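The scoring change at Dreltau, one season on

The regional promotion at Dreltau moved to open scoring in December, and I have now been through every card it has published since. For anyone who has not followed it: the three judges' scores are read out to both corners at the end of each round, where previously they stayed sealed until the final bell. I keep a spreadsheet of round scores from the smaller shows. It holds 2,545 rounds at present, of which 300 were fought under the open system.

The argument against open scoring has always been that a fighter who knows he is two rounds up will run for the third. I expected to see some of that and I did, though less than the forums suggest. I went back through the footage of the 102 bouts that reached a third round under either system with one fighter two up on all cards. I marked a fighter as coasting if he threw fewer than 30 strikes in the last round and attempted no takedown. It is a crude test. A man who spends four minutes in top control will pass or fail it depending on how much he bothers to punch, so I checked the grappling-heavy rounds by hand.

The leaders slowed down under both systems. Corners can count, and a good one knows the score without being told. What changed was the behaviour of the fighter behind. Under open scoring he came out faster and took worse risks in the first minute, and was countered more often for it.
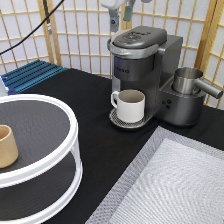
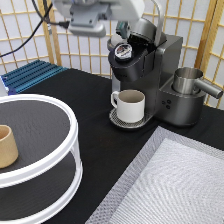
The bout I keep returning to is Gallagher against Menora at lightweight. Gallagher had lost the first two rounds clearly, and his corner had the scores in front of them. He walked straight across the cage behind a naked right hand, got clipped, and spent the rest of the round holding on to a single leg along the fence. Under sealed cards I think he boxes for a minute first, as he had been finding the jab late in the second.

Valdis Paulauskas, who coaches at Zonditz and has cornered under both systems, disagrees with me. His view is that the information is fine and the delivery is bad. The scores reach the corner with half the break gone, so the plan gets rewritten in the last few seconds, usually as a shout. He would like them read out as soon as the fighter sits down. I had not considered that, and my spreadsheet has no column for it.

There is also the matter of 10-8 rounds. Judges seem more reluctant to give one when it will be announced immediately to a full hall - I have only a handful in the open set, too few to say anything firm. I will add the timing of each announcement from the next card onwards, where the broadcast shows it, and redo the third-round figures when there are enough to compare.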